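Category: Food & Society / Open Papers

We use cookies to remember your preferences and measure traffic. Accept all | Manage settings

4. The last piece: leftovers on shared plates

4.1 Background

Anyone who has worked in an office knows the plate. It arrives in the morning carrying a generous number of pastries, and by late afternoon it carries one. Sometimes the one has been cut in half, and the half has been cut in half again, until what remains could be mistaken for a crumb with ambitions. The plate then sits until evening, when a cleaner or a person with no reputation left to protect disposes of the matter.

Earlier writing on the subject treats the last piece as a problem of manners. Stüber, in his long and rather gloomy essay on the communal table, calls it "the tax that politeness levies on bread." We have some sympathy with this, but it leaves open why the tax is collected in some rooms and never in others. A tray of plain rolls in the Wullirley break room was regularly emptied before lunch. The same rolls, from the same bakery, set out one floor up at Oltmanns, left a survivor on most days of the study. The people upstairs were no better mannered, as anyone who has tried to book their meeting room can confirm.

4.2 Sites and procedure

We observed shared plates at four workplaces: Gukorov, Nellusness, Oltmanns and Wullirley. Each plate was stocked at the start of the working day and checked every 20 minutes until it was empty or the building closed. We logged 1,418 plates in all. A plate counted as stalled if a single piece, or any fraction of one, stayed untouched for three checks in a row.

Staff were told that we were studying "refreshment patterns," which was true and discouraged further questions. At Nellusness one employee did guess the real purpose and began eating the last piece on principle. We dropped 14 plates from the count on his account and wish him well.

Bread items made up most of the stock. We had planned to include fruit, but a banana has no social life to speak of, and the early trials in March were abandoned. Cake was left out for the opposite reason. It comes with birthdays, birthdays come with speeches, and we had no budget for coding speeches.

4.3 Results

Three things mattered more than we expected. The first was the size of the plate. A lone roll on a small saucer was taken fairly quickly, while the same roll on a dinner plate tended to stay put. Interviews suggest that an expanse of bare china makes the taker feel watched. "You'd be walking off with the whole display," said one respondent at Oltmanns, who had worked there for years and had, by his own account, never once taken the last of anything.

The second was placement. Pieces near the rim went sooner than pieces in the middle, and plates at the edge of a table cleared sooner than plates set well back. Reaching, it seems, is a form of public statement. A person who can pick up a roll in passing has merely had a snack. A person who leans across a table for it has made a decision, and colleagues will remember.

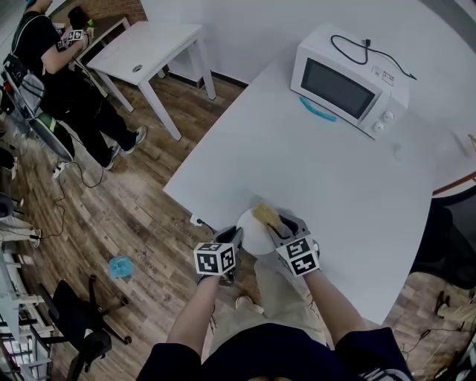 Figure 3. One piece left, near the side of a round white plate at the front edge of a table.

The third was cutting. Once a piece had been divided, the remainder was much more likely to be divided again than eaten whole. We call this the halving habit – the term was coined during a dull afternoon at Gukorov and has stuck in spite of our efforts to find something with more Latin in it. The smallest remainder we recovered was too light to register on the kitchen scale, though it had been placed carefully in the center of the plate with a napkin beside it.

4.4 Limits

The sample is made up of office workers, who are paid to be in the same room and must go on meeting each other afterward. Families behave differently, as do students, among whom the last piece was so short-lived in our pilot that we could not measure it. We also cannot rule out that some pieces were left because they were stale. Respondents rarely gave this as a reason, but then they rarely gave the same reason twice.

Several readers of an earlier draft asked whether the effect could be removed by putting out an even number of pieces. We tried it at two sites. People simply stopped at two and looked at each other.

4.5 A note on cost

The bread left behind was worth little, well under 1,000 dollars across the whole study, and most of it went to whoever was on checking duty. The authors declare this as a competing interest.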